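Course handout: Evaluating a bought-in robot cell
Unit 6 - the Esholm two-arm housekeeping kit
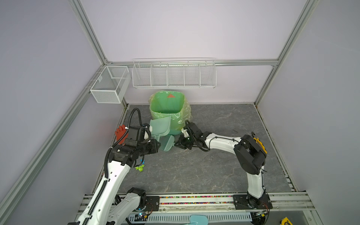 Before we get going, a word on why I have moved this unit forward in the course. Last term we left the buying side of robotics until the very end, when everyone was tired and thinking about projects, and I felt it got short shrift. Plenty of you will go on to jobs where you never design an arm at all, but where somebody will put a brochure on your desk and ask whether the thing is any good. So for the next three sessions we are going to be customers - fussy, polite, well-prepared customers.

The kit is sold by Esholm as a complete package: two arms, the enclosure, the mounting hardware, a set of household props and a year's access to their task software, which goes by the name of Brurari. Our comparison product is the Chiang bench system, which you met in Unit 3 and which some of you have grumbled about already. Lerato Xaba will be running the lab hours and knows the Esholm kit far better than I do, so please take the hard questions to her and only the easy ones to me.

What the seller promises

The Esholm sales sheet makes one big claim and a lot of little ones. The big claim is that a small team with no robotics background can teach the arms a new tidying task in a single afternoon. The little ones concern reach, noise, spare parts and the like. I would like you to read the sheet through once quickly, the way a busy manager would, and then a second time with a pencil. Mark every sentence that could be tested. You will be surprised how few marks you make the second time through, and that is quite a useful thing to know about a sales sheet.

The cleanup task

Our working example is the cleanup set, with the bin, the dustpans, the wire baskets and the rubber glove. I like it for teaching, as it mixes stiff things with floppy ones. A dustpan keeps its shape however you take hold of it. A bag liner or a glove folds up in a new way every time it is put down, and a program that worked nicely in the morning may be quite lost after lunch. If a product is going to disappoint you, soft goods are a fine place to look for it.

Think too about which jobs truly need both arms. Picking up a dustpan may be fine with one. Emptying a dustpan into a lined bin while the liner is held open is another matter, and you should expect the timing between the two arms to be where most of your notes end up. When you watch a run, keep your eye on the arm that is waiting as well as the one that is moving. Waiting arms tell you a lot about how well the software plans ahead.

Have a look at the cabling as well. Hoses and cable chains that travel with an arm need room to swing and bend, and over months of use they wear. Ask what a replacement costs, who fits it and how long the cell is out of action. The Ukow service plan, which Esholm offers as an extra, covers the cables but leaves out the gripper fingers. I had to read the contract three times to find that, so I am saving you the trouble.

How we will score it

Each group does 41 runs of the same task, with the props put back to the starting layout in between. It is an odd number, I know, but it is what fits in the lab hours once setup is taken out. For every run, write down whether the task was finished, how long it took, and whether a person had to step in. Please count a nudge as stepping in! Every year somebody straightens a dustpan with one finger and calls it a clean run.

Costs go on the second page of the score sheet. The software renewal is 2000 dollars a year after the first, and it should be in your total even though the sales sheet keeps it in the small print. Staff time goes in too, at whatever rate you think is fair, so long as you say what it is.

For next session

Read the sales sheet and the Ukow contract, and bring your pencil marks. Write half a page on one claim you think can be tested and how you would go about it. Groups that want extra lab time in September should put their names on the list by Lerato's door - mornings fill up first, and the slots after 4 p.m. are usually free.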